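Chapter 8
The Supporting Player

Every film has a lead, and every lead needs someone to talk to on the phone. Early in a career, that someone is you. You will play Roommate, Second Nurse, or a man named Gary who dies before the credits.

Take the small part seriously. The thriller Vesodura runs 100 minutes, and its best-remembered performance lasts 2 of them – a hotel clerk who declines to find a reservation. The star had 60 pages of dialogue and a horse.

In this chapter we look at how a minor role is written, cast, and, on a bad Tuesday, cut. 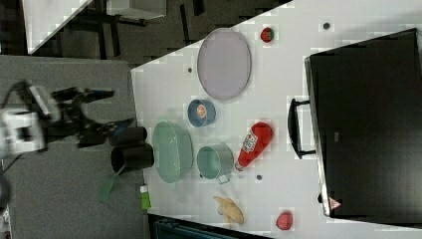
Noreen Jatoi objects that the clerk was never a minor role, and that the whole second act hangs on whether he picks up the pen.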